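January 5, 2026, Huscombe room

Wheelchair pushing, new grasp method! Instead of replaying one fixed hand pose, each hand now searches for its own handle and settles before the arms take any load. Vinh's idea, and I love it.
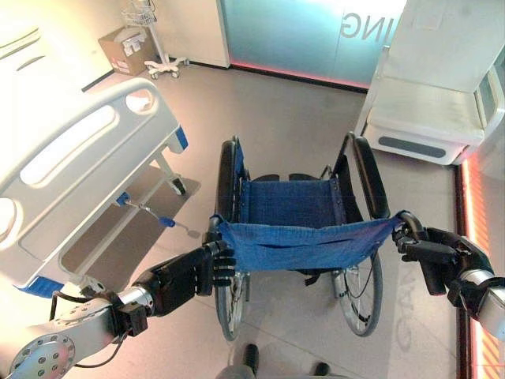 Policy is trained on 157 demos, 7 of them Krisztina's slow ones. Next up is the wrist view.
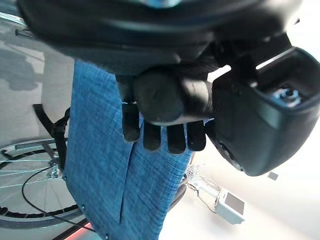

Contact labels need another pass. Nhi wants one class for everything soft, but with fingertips resting on the blue fabric I'd keep cloth and grip separate. Ask Lâm!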